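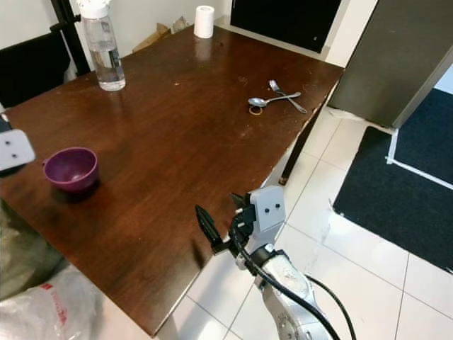
Members of the Wenotau Residents' Board are asked for their views on the proposed rules for the shared reading room at Parisi House. The draft was circulated in April and covers opening hours, guest access and the treatment of furniture. The third item has drawn the most correspondence. The large table has a glossy reddish-brown finish with pale scratches and scuffed patches, most noticeable toward one far edge, and the draft would require coasters or a cloth under every drinking vessel, including capped water bottles. It would also set aside $41 per household toward refinishing. Comments will be accepted in this thread until the draft goes to a vote.
Posted by rsala_secretary

Reply from northstair_5
I support the opening hours and the guest policy as written. I do not support the contribution. The reading room is used regularly by perhaps a third of households, and the cost of maintaining it should be met from the general fund, as the lobby and the mail area are. A separate charge for one piece of furniture sets a precedent that the Board may find difficult to limit.

Reply from Ledgerline
The general fund was reduced last year at the request of the membership. Residents who voted for the lower monthly fee were told that individual repairs might be billed separately. I would refer northstair_5 to the minutes.

Reply from northstair_5
I have read the minutes. They refer to "repairs." Refinishing a table that stands level and can be used is a cosmetic matter.

Reply from Ledgerline
The bylaws draw no such distinction.

Reply from m_ornham_road
May I raise the guest policy, which has received little attention? The draft allows 2 guests per household at any one time. The chess group that meets at 7 p.m. includes several players from the Ornham building, and under this wording some of them would be turned away. I request an exception for groups registered with the secretary.

Reply from rsala_secretary
Thank you. A registered group exception was included in an earlier version and removed after objections concerning noise. It can be restored if there is sufficient support. Please indicate in your replies whether you are in favor.
Rosario Sala, Secretary

Reply from tall_windows
In favor of the exception, provided that groups finish by 9 p.m. Opposed to the coaster rule. It will be impossible to enforce and will produce complaints between neighbors.

Reply from Quillback
I must disagree with tall_windows. The Drerkia building has had a similar rule in its lounge for over 13 years, and I am not aware of a single dispute arising from it. A small sign and a stack of coasters were all that was required.

Reply from tall_windows
The Drerkia lounge has a paid attendant. We do not.

Reply from Quillback
That is a fair point – I had not considered it. I would still prefer a written rule to none.

Reply from northstair_5
I propose that the three items be voted on separately. I could then support two of them.

Reply from rsala_secretary
The proposal to divide the vote is noted and requires 5 seconders. Those wishing to second should reply with their unit number.

Reply from m_ornham_road
Seconded, unit 2C.

Reply from tall_windows
Seconded, unit 4A.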